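Chapter 8
Does the Wilderness Build Character?

Outdoor education programmes promise a lot: confidence, leadership, resilience. Most of the evidence is a form filled in on the bus home. 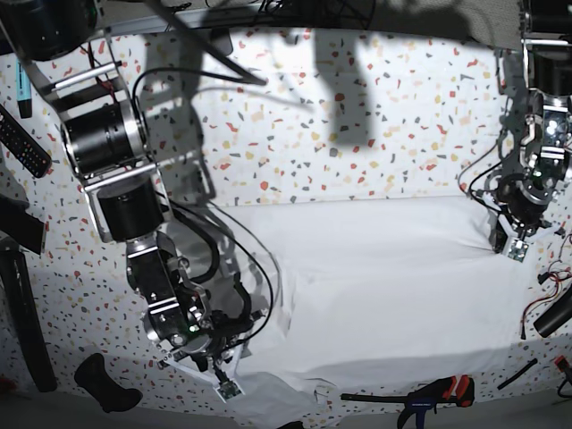
What does a two-week canoe trip change? Mood, reliably, and for a while; the rest is harder to show.

The Fuditthorpe survey reached 53 paddlers in August, none of them twice – a poor basis for claims about growth.
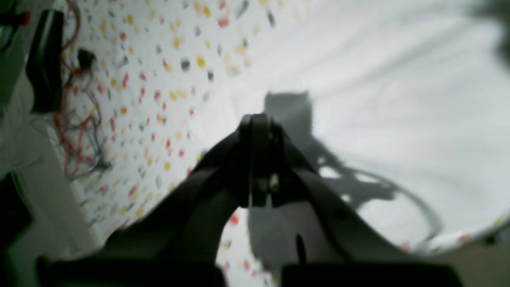

Dirk Frerichs objects that instructors see the change for themselves. Perhaps, but they're also paid to look for it.
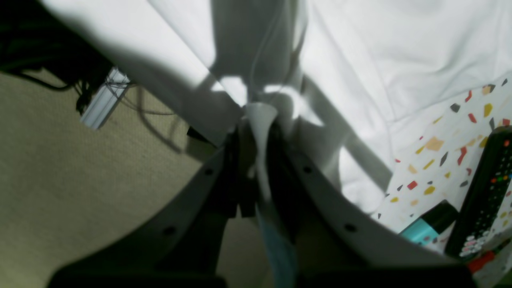
Volker Meinecke would rather we asked the parents, 2 months on. We take up his proposal in the next section.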